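Questions You've Asked About the Bed That Collects Everything

By Zesico Home Desk
6 September 2021
7 minute read

A few weeks back we put up a little piece on making the bed a place to sleep again, and goodness, the mail we got! It seems a great many of you are clearing off chargers, mail, hair ties and half a load of laundry every night before you can get under the covers. I've gathered the questions that came up most often and answered them as well as I can, from my own bedroom as much as from anything I've read. I do go on a bit, so feel free to skip to the one you need.

Why does everything end up on the bed in the first place?

It's usually the biggest flat surface in the home, and it's at just the right height for a person coming in with full arms. In my old apartment on Plavside the bedroom was so narrow that the bed was the first thing you met when you opened the door, and I must have set my keys on it every evening for years without once deciding to. I wouldn't scold yourself over it. A bed is soft and wide, things don't roll off it much, and you know you'll be back there before the day is over.

I clear it every night. Isn't that enough?

It can be, if it doesn't bother you. Plenty of people live happily that way. What I found was that I wasn't so much clearing the bed as moving everything to the chair, and then in the morning moving it from the chair back to the bed so I could sit down and put on my socks. If you have a similar arrangement going, try following just one item for a few days and see where it travels. Mine was a tape measure. It went back and forth between bed and chair for most of a month before I thought to walk it down the hall to the drawer where it lives.

Where should I start?

With a basket or a tray, and please don't go out and buy anything fancy. Put everything from the bed into it, all at once, without sorting. Then pull the sheet tight and smooth it down, even if you plan to wash it tomorrow, so you get to see the bed looking like a bed. I know that seems backward, but I've found I'm much more patient about sorting small things when the big thing already looks nice. Take the basket to a table, sit down, and go through it there with something to drink.

How do you sort the small odds and ends?

I make piles by room. Kitchen things, desk things, bathroom things, things that belong in a bag or by the front door. Anything that doesn't belong to a room goes in a pile of its own, and that pile is always the interesting one (foreign coins, a single earring, the little key that must open something). I let myself keep one small lidded box for those. When the box won't close I go through it, and by then most of it is easy to part with.

What about empty boxes? I can never throw away a nice box.

Oh, I understand this one completely. A sturdy little box with a pretty lid feels like a gift all by itself. My rule is that a box has to have a job by the end of the day. It can hold batteries or stamps or spare buttons, and if I can't name the job, it gets flattened and goes out with the paper. Flat boxes are the sneaky ones, by the way, because they slide under a pillow or a folded blanket and you don't find them until you change the sheets.

My fitted sheet never stays smooth. Am I doing something wrong?

Probably not! Some of them are cut a bit generously, and if your mattress is on the thin side there will be extra fabric no matter how you tug. Try starting at the two head corners, then go to the foot and pull down firmly before tucking under. Sheet straps help as well. They run underneath from corner to corner and clip on, and while they're a nuisance the first time, they do hold. I bought a cheap set at Minja and they've been under my mattress ever since. As for wrinkles, I've given up on those. If you take the sheet out of the dryer while it's a touch damp and put it straight on, it will settle better than any amount of smoothing.

Is it all right to keep a chair or stool beside the bed instead of a nightstand?

More than all right. I used a stool as a nightstand for ages. It's light, you can carry it off when you want to sweep, and because the top is small you can't pile too much on it. A glass of water and a book is plenty. The one trouble is holes or slats in the seat, if yours has them, as small things like earrings will find their way through. Lay a saucer or a little tray on top and you're set. Do measure before you buy a proper nightstand, too. I once ordered one from Ciltero that came up well past the mattress, and reaching for my glasses in the dark was like reaching over a fence.

What do I do with phones and chargers?

This was far and away the most popular question. We had 3,110 replies to our reader survey, and I'd guess the charging cord was mentioned more than any other single object. The first thing I'd say is that a phone that's plugged in shouldn't be left lying on the bedding, and certainly not under a pillow, where it can get warm. Give it a hard surface. A shelf, a stool or a windowsill will do, as long as the cord reaches without being stretched across the place where you sleep. 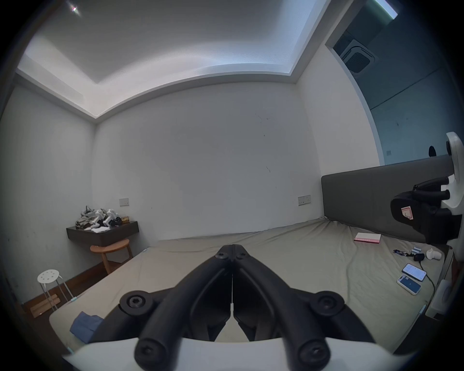

If there are two phones in the house, I'd give each one its own spot and its own cord, and mark the cords with a bit of colored thread near the plug. You wouldn't believe how many small quarrels that has put an end to in my family. A cable that's too long can be looped loosely and held with a twist tie, but don't wind it tight around the charger, as that's hard on the wire where it bends. And if the only outlet is behind the headboard, pull the bed out once, plug in a short extension with the proper rating, bring it around to the side, and push the bed back. It's an annoying 40 minutes if you vacuum back there as well (and you will, once you've seen it), but then it's done.

And straps, lanyards, cords, all the tangly things?

Hang them up. Anything with a loop wants a hook, and a drawer only makes the tangle worse. I have a row of hooks inside the closet door for lanyards, bag straps and the belt of my robe. To undo a knot in a woven strap, lay it flat and push the ends toward the middle to loosen it, instead of pulling. A blunt knitting needle is a great help.

What about clothes that aren't dirty but aren't quite clean?

Fold them once and give them one place, and let that place be small. Mine is half a shelf. Some people like the foot of the bed, and I can't say I blame them, but one folded thing there seems to invite the next one. If you must use the bed, pick a corner and make a deal with yourself that whatever is there at bedtime gets either worn tomorrow or washed.

We're in the middle of fixing up the room. Should I even bother?

Yes, but gently. With boards leaning on the wall and tools about, the bed naturally becomes the workbench, and you can't do much about that by day. Keep an old flat sheet folded nearby and throw it over the bed before you start work. In the evening, gather it up by the corners, sawdust, screws and all, and carry it out. Then you have a clean bed waiting, which is worth a good deal when the rest of the house is upside down. If boards have to stay in the bedroom, stand them where you won't meet them on a midnight trip to the bathroom.

How long before it becomes a habit?

I wish I had a proper number for you. It took me 66 days by my kitchen calendar before I went a full week without anything on the bed but bedding, and I've slipped plenty of times since then. This past week I found a stapler in there. If you have a question I haven't covered, leave it below and I'll do my best to add it next time.

Comments (4)

marigold_lane
The thread on the cords! I did this last night with embroidery floss, blue for me and green for my husband. So far he has only taken mine once.

TwoCatsOneBlanket
Any advice for when the thing on the bed is a cat on top of the clean laundry? Asking for the third load this week.

Dell R.
I don't agree about the foot of the bed. I keep my robe and tomorrow's shirt there and it has stayed at two items for years. Good tip about the sheet straps though. Do they work on a deep mattress?

hattiebakes
Same problem here with the Ciltero nightstand. I ended up using it in the hallway for mail and it's just the right height for that.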